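Café and Lounge Service, Short Course
Handout for Unit 4: Resetting a table between guests
Prepared by Danang Tuhumury for the Sikville evening group
2024-08-27

Welcome back, everyone, and thank you for such a lively session on coffee orders. Tonight we slow down a bit and look at the job that fills most of a quiet afternoon shift, getting a table ready again after people have left it. I know several of you already do this at work (and do it well!), so please bear with me while I go through it the long way. We'll do the practical in pairs, and I've allowed 25 minutes so there's no need to race.

The order of work

Clear the cups and plates first and take them right away to the wash-up area. Don't park them on the next table, however tempting that is when your arms are full. Then look over the seats, and feel along the join between the seat and the back for phones and keys. Anything you find goes to the front counter with the table number written on a slip.

After that comes the tray. On a small table you can leave it where it is and wipe beside it, then shift it and wipe where it stood. Take it by both sides and keep it level, particularly if there's a plant in water or a candle on board. My old manager at Ramasamy had us walk a full tray once round the room before we were let loose on the floor, and I still think it was a good lesson.

Tray, tabletop and tissue box on a dark marble table:

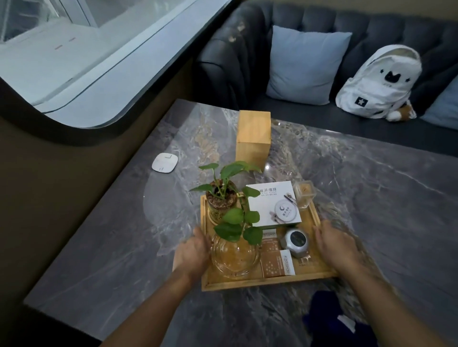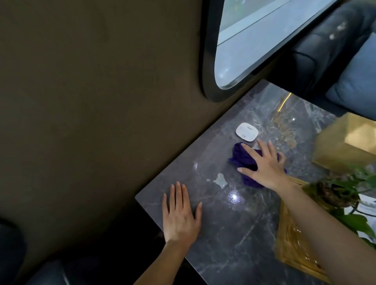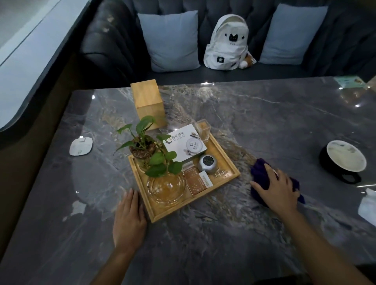
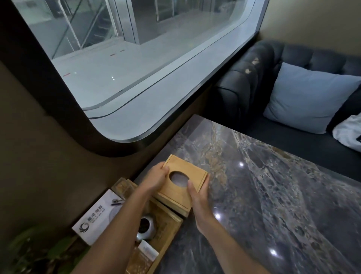

A word on cloths. Keep one for tables and one for seats, and please use two different colours so they don't get swapped by the end of the night. Fold the table cloth in four and turn to a clean face as you go. Polished stone wants a soft cloth and a mild cleaner made for stone, never vinegar or lemon, which can dull the finish. When you think you've finished, crouch down and look across the top towards the light. You'll be surprised how many smears turn up from down there!

Tissue boxes get missed more than anything else. Lift the box, wipe under it, check whether it needs a refill, and set it back where guests can reach it without leaning over a candle.

For the practical

Furik tables are along the window side, Jovier tables are near the door. One of you resets while the other watches and makes notes, then swap. The sheet is marked out of 10, and it counts towards your unit folder, so do put your name on it. If you miss tonight you can catch up in the next session, just let me know beforehand and I'll keep a table aside for you.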